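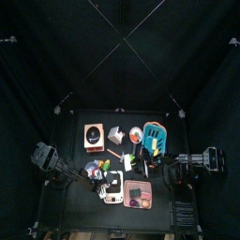

Una clienta nos escribió en enero que había perdido la paciencia con la cocinita de su hijo: cada noche guardaba todo en una caja grande, y cada mañana el niño la vaciaba entera para encontrar un solo plato. De esta carta nació la presente página de preguntas. La actualizamos cuando llegan dudas nuevas.

Preguntas frecuentes sobre las cocinas de juguete Ollerby

¿Qué piezas conviene dejar siempre a mano?
Las grandes: el fogón, la báscula, los electrodomésticos pequeños. Son las que dan comienzo al juego. Los alimentos pueden esperar en una cesta de plástico con ranuras.

¿Se pueden mezclar con juguetes de otra clase?
Sí. Un martillo de juguete al lado de la báscula no molesta a ningún niño, y muchas veces termina siendo un utensilio más. Por la noche cada cosa vuelve a su grupo.

¿Cuántos alimentos son suficientes?
El juego básico trae 13 y para dos niños alcanza bien. Tenemos familias con más de 707 piezas entre todas las colecciones, y nos cuentan que ordenar les ocupa la tarde del viernes.

¿Cómo se lavan las piezas de plástico?
Con agua tibia y jabón neutro. Se secan boca abajo, sobre un paño. No recomendamos el lavavajillas: los colores claros pierden brillo y los bordes se pueden deformar.

¿Y la báscula?
Solamente con un paño apenas húmedo. No se debe sumergir.

¿Los mangos de madera necesitan cuidado?
Poco. Si la madera se pone áspera, se pasa una lija muy fina y después una gota de aceite de cocina – con una gota basta.

He perdido una pieza. ¿La venden suelta?
Los platos, los cuencos y los alimentos, sí. Escriba el nombre de la colección (Ollerby o Sokitz) y el color. Las piezas de Iyamu ya no se fabrican y sólo quedan restos de almacén.

¿Cuánto tarda el envío?
Trabajamos con Endasix. Un recambio llega en siete días hábiles; una cocina completa puede tardar algo más.

¿A partir de qué edad se recomienda?
La edad está indicada en cada caja. Si en casa hay también un bebé, guarde aparte las piezas pequeñas, en un recipiente con tapa y en un lugar alto.

¿Puedo devolver un juego abierto?
Sí, si está completo. Antes de cerrar el paquete, compare por favor el contenido con la lista que viene en la tapa.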